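Kohlhase Lab Course, Unit 4: Collecting Demonstrations by Remote Control

Reading before the session: the Hedley setup sheet, sections on clutching and joint limits. Bring the log template from Unit 3.

4.1 Terms

A demonstration is one complete recording of the task, from the start pose to the end pose. An episode is the stored file. The two are often used as if they meant the same thing, but a single demonstration may be split into several episodes if the operator pauses. In this course pausing is not allowed, so one demonstration gives one episode.

Teaching by hand (kinesthetic teaching) means moving the robot's own arms through the task with the motors set to low stiffness. It gives clean joint data for a single arm. It works poorly for two arms with multi-fingered hands, as one person can't guide both wrists and all the fingers together. Remote control solves this by mapping the operator's arms and fingers onto the robot's.

4.2 The task

Melon pieces are to be moved from a cutting mat into a bowl. One hand steadies the bowl while the other does the picking. The hands keep these roles for the whole episode. Swapping them halfway through produces data with two different solutions mixed together, and a policy trained on it tends to hesitate between them. 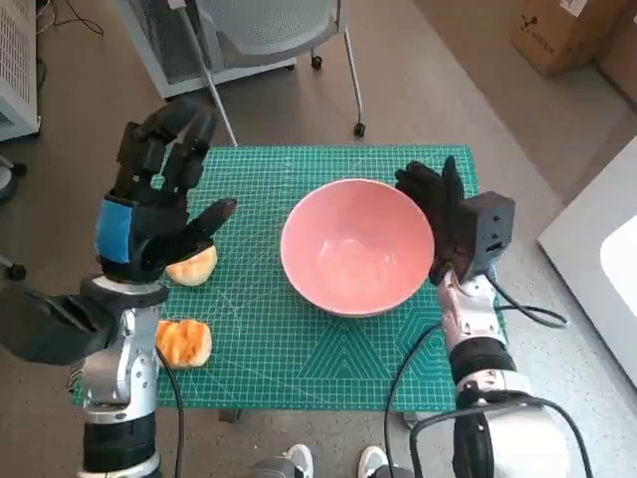
Why are failed grasps kept in the recording?
The recovery after a failed grasp is useful training data. A policy that has only seen clean grasps has no example to follow once a piece slips. Mark the episode "R" in the log and keep going until the piece is in the bowl.

4.3 Procedure

Each group records 21 episodes. The first 10 use the standard layout from the Parnport task card. For the rest, change the position of the pieces between episodes and leave the bowl where it is.

Time limit per episode: 60 seconds. If the limit is reached, stop, save, and mark the episode "T". Do not delete it.

Approach each piece from above with the fingers open. Close the thumb last. Cut fruit has little friction and deforms under load, so set the finger force limit to the lowest level on the Hedley panel and raise it one step at a time.

Keep the wrist speed even. Operators new to the system move fast through free space and then stop dead above the object. The stop shows up in the data as a long run of near-identical samples, which must be trimmed before training.

4.4 Checks before upload

Play back the joint traces for both arms. Look for dropouts in the finger channels and for any offset between camera time and joint time. Reject an episode only for missing data. Poor style is no reason to reject.

Upload to the Purkdale folder under your group number. Logs are handed in with the Unit 5 worksheet.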